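# Dinell toy and housewares collection moves to Rendeck depot

June 2023 – The Dinell lending collection of small household objects and toys is leaving its rooms on the Alemayehu site and will reopen at the Rendeck depot in September. 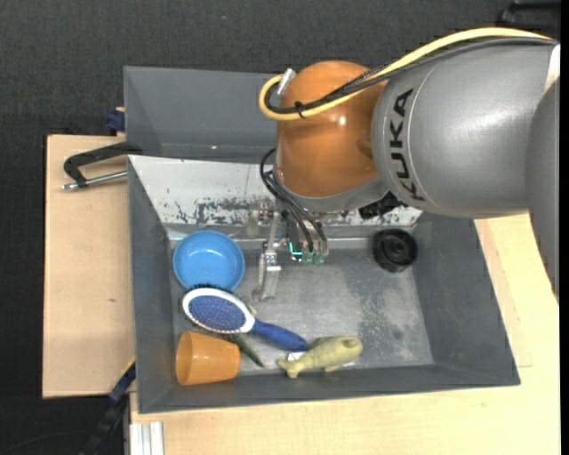
## What is moving

The collection holds 3390 catalogued pieces. All of them are small enough to be lifted with one hand, a limit set when the collection started and still applied to new donations. Large toys, lamps and anything with a mains plug are outside its scope and will not be accepted at the new address either.

Items will be sorted by size and weight first and by type second. Under the old system, toys and kitchen pieces were stored on separate floors, and a mixed loan could take two trips to assemble. At Rendeck both groups share one numbering range, and mixed sets will be kept together between loans.

"The catalog number stays with the object," said Oanh Phí, who runs the collection. "Only the shelf code changes. Borrowers with an open loan can return it under the old label."

## Storage and handling

Ekolwood is supplying the shelving, in 8 bays with adjustable supports. Two bays are reserved for returns awaiting inspection. Inspection covers cracks, missing parts, sharp edges and legibility of the label. Pieces that fail are withdrawn and listed in the monthly register.

Storage bins will be checked on the same schedule. Surface wear alone does not take a bin out of service – scuffs and scrapes are recorded and left. A split wall or a warped floor does.

Máté Balogh, who is responsible for the relabeling, said almost 3 weeks have been set aside for that work. Fragile pieces will be done last, after the shelves have been loaded and checked for level.

## Loans during the move

New loans stop when packing begins. Returns will be taken at the Alemayehu side entrance until the last bay is cleared, and after that at Rendeck only. Loan periods that end during the closure are extended to the reopening without charge. Requests for mixed sets can already be filed for September and will be filled in the order received.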